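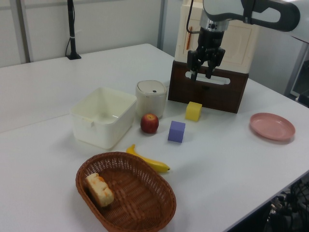
Chapter 6: What the Planner Is Told

Textbook > Part Two: Software for Arms > Chapter 6

Reading time: 6 min

Most demonstrations of manipulation software begin with a sentence. "Put the apple on the plate." The arm moves, the apple arrives, and the audience concludes that the software understood the request. This chapter asks you to hold off on that conclusion.

Consider the table at the head of the chapter. An apple, a banana, two foam cubes, a basket with a piece of bread or cake in it, an open bin, a plate. The gripper hangs open near a brown drawer box. To you the layout is obvious. To a planner it is a list of poses and labels, and every entry on that list came from a perception module that may be wrong. Try naming the small white container with the rounded lid. A trash bin? A rice cooker? Your answer changes what the planner thinks may go inside it, and no amount of clever search will repair a bad label.

The Paltiveo planner, which we use through the rest of Part Two, was advertised as able to handle "any tabletop." Hiếu Ninh tested that claim at Pilness with 300 scripted requests. In 40 of them the plan was valid on paper and useless on the table, usually on account of a grasp the fingers could not reach past a neighbor. The log called all 40 a success – the log only checked that a plan existed.

We will treat three questions separately, though vendors like to run them together:

6.1 Does the software know what is there?
6.2 Does it know what can be reached?
6.3 How would it find out that it was wrong?

The third gets the least attention in the literature and the most pages here. Readers who have worked with Cù, the simulator from Chapter 5, should be warned that it answers 6.1 for free. It hands the planner perfect poses. Keep that in mind when you compare your scores.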